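### 3.2 Collecting demonstrations with the hand-held gripper

In the Cledach task set, all demonstrations of cloth handling were recorded with a hand-held gripper and without a robot present. The person who gives the demonstration holds the tool, closes and opens the two fingers by hand, and performs the task at normal speed. The camera is fixed to the tool, so the view during training is close to the view which the robot arm has later, when the same fingers are mounted on its wrist.

We also tried remote control with a leader arm for the same tasks. For rigid objects it was satisfactory. For clothes it was slow, and the operators often lost the edge of the cloth, as they could not feel how much force was on the fingers. After the first trials in August we kept remote control only for the correction episodes of Section 3.4.

The shirt task is the hardest of the 4 clothing tasks. The garment is placed on a low bed or mattress in a lived-in room, and we did not ask people to tidy the room before recording. The starting state is free, with the one condition that the whole shirt must be reachable from one standing or kneeling position. Figure 3 shows a view from the tool in this task. 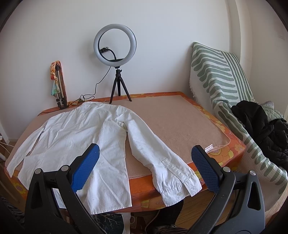 *Levchenko*

**Figure 3.** View from the hand-held gripper in the shirt task. The shirt lies face-down with its hem over the front edge of the mattress, and one sleeve is extended diagonally. The textured finger pads are visible at the bottom.

Two properties of such views are important for the learning. First, the fingers are always visible in the lower part of the image, and the policy can therefore relate the position of the pads to the cloth without a separate calibration of the hand. Second, a white shirt gives little contrast inside its own surface. Wrinkles, the cuff and the bunched collar area are the main cues, and they change their look strongly with the light. For this reason we did not apply colour changes to the images of this task during training, only small shifts and crops.

Each demonstration was cut into segments at the moments when the fingers close or open. The cutting is automatic and uses the measured finger width. A segment shorter than 8 images was joined to the one before it. After this step the shirt task contains 1126 segments, from more than 200 demonstrations. We removed a demonstration if the tracking of the tool was lost, or if the free hand of the person touched the garment. We did not remove demonstrations where a grasp failed and was repeated. In our early tests with the Tillberg controller, a policy trained without such repeated grasps continued the motion with empty fingers, and it did not come back to the cloth.

One limit of the method should be mentioned. A person moves the wrist more freely than our arm can, in particular close to a wall or below the height of the mattress. We checked each path against the joint limits of the arm and marked the parts which it cannot follow. These parts were kept for training the image encoder but were not used for the actions. The same check is applied to the towel task, which is described next.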